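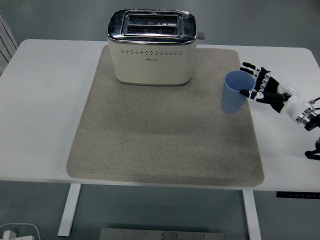
Leave the toaster out where you can reach it and put everything else away, Kamonchanok Khamphan told us at the coffee urn, and most of the morning ended up being an argument with that advice.

Open morning at Henus, Loltbridge

We went to the Henus open morning in July. Henus makes mats for kitchen counters and tables, along with a few trays and shelf liners, and once a year it opens the cutting room, the store and the display rooms to visitors. There were four of us from the Fundoneck kitchen group. Two had been before. I hadn't, and I was asked to write it up for the people who couldn't come.

Getting there

Loltbridge is easy enough by car if you take the river road and ignore the first sign for the industrial park, which sends you to the back gate. The bus from Fundoneck stops across the road from the front entrance and takes 35 minutes when the bridge is clear. It wasn't clear on the way home. Parking was free and there was a row of spaces near the door kept for people who can't walk far.

Doors opened at 9:30. You sign in, you get a sticker with your first name on it, and you are asked to leave large bags behind the desk. Coffee was set up in the hallway. Bring your own cup next time, as they ran short before the first tour was back.

The cutting room

Ariel Castillo took our group around. The first stop was the cutting room, which is smaller than I expected and a good deal warmer. Sheets come in on rolls, are laid flat to rest overnight, and are then cut with a press. The rounded corners are made in the same stroke as the straight sides. I had assumed they were trimmed afterward by hand. Ariel said they used to be, years ago, and that you could always tell who had been on shift by the shape of the corners.

The offcuts go in a bin by the wall. Small ones are made into coasters and the rest are sold by the bag in the front shop. One of our group bought a bag for lining drawers and has since reported that it works, though the pieces slide if the drawer is stiff and you have to pull hard.

We asked about sizes. The large mat is the one most people come for, and it takes up a lot of table. If you have an ordinary galley kitchen you'll want to measure first. Ariel suggested taping newspaper to the counter in the size you are thinking of and living with it for a few days. Two of us have done that now. I went down a size and the other person went up.

The store

Not much to report. Shelves, flat boxes, a cart. The mats are stored flat and never rolled, and they ship flat too, so delivery costs more than you would guess from the weight. If you live close by, pick it up yourself. The Kaewsai hardware store used to carry the small size but stopped last winter.

The breakfast table

The part I liked best was the display side, where mats were out on tables with ordinary household things on them. I spent longest at the one with the toaster. It is a plain white table with a big speckled mat, somewhere between gray and beige, and on it a cream two-slice toaster with a chrome top, and a blue cup. That's the whole arrangement.

I stood there a while working out why it looked so tidy. Part of it is the color. Cream on that gray-beige is quiet, and then the cup is the only real color on the mat. Part of it is where things are. The toaster is well toward the back with its broad side facing you and the lever at the right-hand end, so the near half of the mat is left for whatever you are doing, whether that's buttering or reading the mail.

In my own kitchen the toaster sits end-on to the wall, with the lever at the back. I have been reaching behind it every morning for years. I turned it when I got home and lost a little counter width and don't miss it.

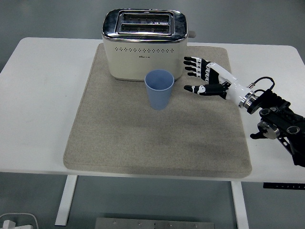 Toaster at the back of the mat, blue cup in front, Henus display side.

The cup caused some discussion. One of our group thought a cup next to a toaster was asking for trouble and that any drink should be at the other end of the table. Another said that in a real kitchen that's exactly where the cup ends up, so you may as well plan for it. I lean toward the first view. A handle-less cup is easy to knock with a sleeve, and there is a cord to think about on any toaster. At home I now keep drinks to the far right and the toaster to the left, and the butter goes between.

There was also the question of heat. Somebody on the tour asked whether a toaster should stand on a mat at all. The answer we got was to check the booklet that came with the toaster and do what it says, and to unplug it when it isn't in use. Several people wanted a simple yes and didn't get one. I thought it was a fair answer, as toasters vary and the people who make the mat can't speak for all of them. The booklet for mine says a flat, stable, heat-resistant surface, well clear of curtains. Henus has a printed sheet on which of its mats are meant for use under appliances, and you should ask for it at the desk if that's what you are buying for.

Crumbs

We asked about crumbs more than anything else. A speckled surface hides them, and there are two ways of seeing that. You can call it a good thing when company is at the door. Or you can say, as I would, that crumbs you don't see are crumbs you don't wipe up. Kamonchanok's method is to lift the mat by two corners at the end of breakfast, carry it to the sink like a tray and shake it. That works with a small mat. With the large one you'd need long arms or a second person, and you would have to take the toaster off first.

Her other suggestion was a dry pastry brush kept in the drawer under the toaster. Brush toward yourself into a hand or a dustpan, then wipe the table edge. I tried it the next day and it's faster than a cloth. A damp cloth tends to push crumbs into the texture, and then you have to wait for them to dry before they'll come out.

For the toaster itself:

Unplug it and let it cool all the way.
Take the crumb tray out over the sink, if yours has one.
Don't poke around in the slots. Turn it over and tap it.
Wipe the chrome with a barely damp cloth and dry it right away or it streaks.

The chrome point came up on its own. Shiny tops look very good on a display table and show every fingerprint at home. I have a brushed metal one and was feeling smug until someone mentioned that brushed metal holds grease.

Stains

There was a short demonstration on stains by the window with coffee, jam and oil. The coffee came out with cold water. The jam came out too but took longer. The oil left a mark you could find if you knew where it was, and they said so themselves. Dish soap, left on for a few minutes and then rinsed, is the recommendation. No bleach. Dry it flat, on a rack if you have one, and turn it over halfway. If it's hung over a rail it gets a crease that takes a week under books to go.

The shop

The shop is a counter and two racks in the front hall. Prices were a little lower than through the mail, and seconds were lower again. The seconds I looked at had small faults near the edge, mostly a wavy line or a patch where the speckle was thin. I bought one in the medium size, item 426 on the price sheet if anyone wants the same. It has a thin spot that is now under the bread box.

The color range is narrow: the gray-beige, a dark gray and a green that I didn't care for. I asked if there would be others. Not this year.

They take cards. There's no gift wrap, but they will tape cardboard around the corners if you are going home on the bus, and I'd say yes to it. The one mat in our party that went home without cardboard has a bent corner.

Practical notes

The tour takes a bit over an hour with questions. There's a fair amount of standing, and the only chairs I saw were in the hallway. The floor is smooth and level throughout, with a ramp at the front door. Children were welcome in the display rooms but had to stay behind a line in the cutting room. The restroom is past the desk on the left.

Lunch isn't provided. We walked to the diner on the corner by the bridge, where the pie was good and the toast, which we all ordered after that morning, came cold.

Would I go again? Yes, probably in two or three years – the cutting room doesn't change much, but I'd like to see the tables set up differently. A stove side would be useful, or a table laid out for packing lunches, where most of my own mess gets made. I wrote that on the comment card.

If anyone from the group wants to go next summer, put your name on the sheet inside the pantry door. We can get four in my car, or three if somebody is bringing home a large mat.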